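The Quiet Hour at Bench Five
How a small crew in a rented unit keeps a pair of robot arms fit for packing the groceries 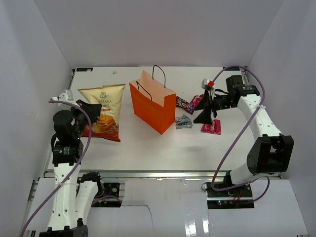

Kwaku Ofori likes to get in before the roller door next door goes up, which means he's usually got the kettle on by half past six and his head down near the left elbow joint not long after. He has looked after the two-armed bench at Wullis for a bit over a year now, and he talks about it the way my grandfather talked about his old ute, with a lot of affection and a fair amount of muttering.

The job the arms are learning sounds like nothing much. There are chips and small packets of snacks on a white table, there's a paper shopping bag, and the shopping has to go into the bag. Anyone who has stood at a self-serve checkout with a toddler on one hip knows it's harder than it sounds, and for a machine it is harder again. A chip bag gives under the fingers and then pushes back, and a small packet can slide flat against the table where there's very little to get hold of.

So the looking after matters, and Kwaku starts every morning with the cables. Each arm has a purple one running from the gripper down to its base, and he'll move the joints slowly by hand, watching how the slack travels. Too tight and it drags on the wrist; too loose and it droops into the work. He holds them with small ties on the white links and he's fussy about where they sit.

"I've redone that left one more times than I've rung my mum," he told me, and then went a bit quiet and said he'd better ring his mum.

After the cables come the fingers. He wipes them with a cloth, checks the screws and runs the grippers open and shut 5 times each, listening. Lovisa Sundqvist, who came across from Pesell in July to write the control software, reckons he can hear a worn gear before her logs can show it. She was sceptical at first — she's an engineer, after all — and then he picked one on the right wrist, and they opened it up together on the lunch table and found a chipped tooth.

Then there's calibration. The arms share a rail along the front of the bench, and if one base shifts by even a whisker the two of them start disagreeing about where the middle of the table is. Lovisa sends both grippers to the same set of points, one arm after the other, and compares what comes back. On a good day it's done before the second cup of tea. On a bad one, Kwaku is underneath with a hex key and she's calling out numbers to him over the fan noise.

They had 280 packing runs in the book last week, and 167 the week before, when a motor on the right arm kept cutting out and took the better part of two days to sort. The culprit was a connector that had worked itself a little bit loose, a fix worth less than the biscuits they went through while looking for it.

Kwaku keeps all of it in a spiral notebook, in pencil, with the date of every swapped motor and every new tie. Lovisa has offered more than once to put it in a spreadsheet for him. He says he'll think about it, and puts the notebook back in his jacket.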